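Revised 10/31/21. Replaces the March handout. Section numbers follow the course outline.

# Unit 4: Glaze Fit and Thermal Expansion in Tableware

## 4.1 Scope

This unit covers the mechanical relationship between a fired glaze and the clay body under it. Color, opacity and firing atmosphere are handled in Unit 5. You should already know how to read a dilatometer curve; if not, review the Unit 2 worksheet first.

## 4.2 Basic relationship

A glaze is a glass. On cooling it stays soft enough to relax stress until it reaches its set point, which lies a little above the glass transition. Below the set point, glaze and body are locked together and each tries to shrink by its own amount.

- If the glaze would shrink more than the body, it ends up in tension.
- If the glaze would shrink less, it ends up in compression.

Glass is weak in tension and strong in compression. Mild compression is therefore the normal design target for tableware.

The mismatch strain is approximated by

 e = (a_body - a_glaze) x (T_set - T_room)

where a is the mean linear expansion coefficient over the interval. A positive e means compression in the glaze. Use the mean value over the full interval. A coefficient quoted at a single temperature will give a wrong answer for any body that contains free quartz.

## 4.3 Fault types

**Crazing.** A network of fine cracks in the glaze, caused by tension. It can appear as the kiln is unpacked or months later. Delayed crazing is usually moisture expansion: a porous body takes up water, swells slightly, and uses up the compression that was there after firing.

**Shivering.** Flakes of glaze lift off, mostly at rims and handle edges, caused by too much compression. Sharp convex edges are the worst location. Shivered ware is rejected outright, as the flakes are sharp.

**Dunting.** A crack through the body itself. Often a cooling fault, but a badly fitted glaze on one face only can start it.

## 4.4 Shape

Fit problems show up first where curvature changes quickly. A shallow open form and a deep one in the same body and glaze may behave differently, partly because glaze pools in the well of the deeper form. Thick glaze crazes more readily than thin glaze of the same recipe.

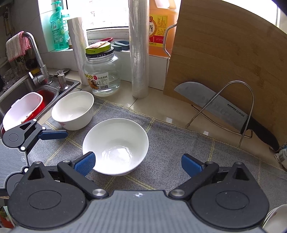 Fig. 4.1. White bowls, shallower and deeper forms.

## 4.5 Lab exercise

Materials: Wutden white body, Cindau clear glaze, Bodnár frit for the adjustment series.

1. Fire the glazed test tiles to 1210 °C and cool to 100 °C before opening the kiln. Record the cooling rate below 800 °C.
2. Inspect under a raking light. Wipe ink over the surface and rinse; ink stays in any craze lines.
3. Heat sound tiles in the oven and quench in cold water. Raise the oven setting in steps of 50 °C until the first crack appears. Wear a face shield and gloves.
4. Replace part of the sodium in the glaze with lithium or magnesium using the frit, and repeat.

Report the mismatch strain for each recipe with the quench result beside it. Keep body thickness constant across the series - otherwise the results can't be compared.

## 4.6 Reading

Clusska course reader, chapter on glass expansion, and the data sheet for the Wutden body. Bring both to the next lab.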